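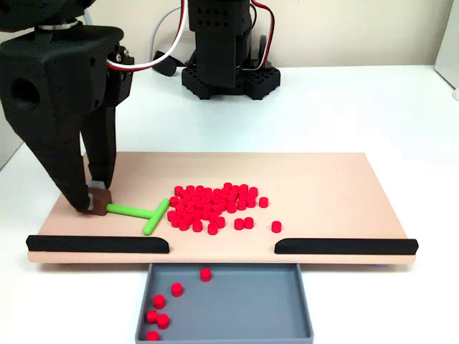
Relu Furtună
I am learning to bake bread since August, and I want to write down what I understood so far. My first loaves were heavy like a stone. I followed the recipe very exactly, but my kitchen is cold, and the dough does not read the recipe. For scraping the counter I want something with a straight handle and a short bar across the end, like the green one on the board. My plastic card bends too much.

2/4
I use 300 grams of flour for a small loaf. With a bigger one I could not finish it before it became dry. My neighbor in Makori told me to leave the dough in the fridge overnight. The taste is much better, a little sour.

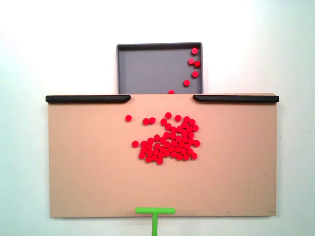
Green T, tan board, gray tray with red pieces.

3/4
Please do not cut the bread when it is hot. I did it two times and the inside was sticky like glue. Now I go for a walk and cut it when I come back.

4/4
Next I will try rye. If you have a simple rye recipe without many steps, please send it to me.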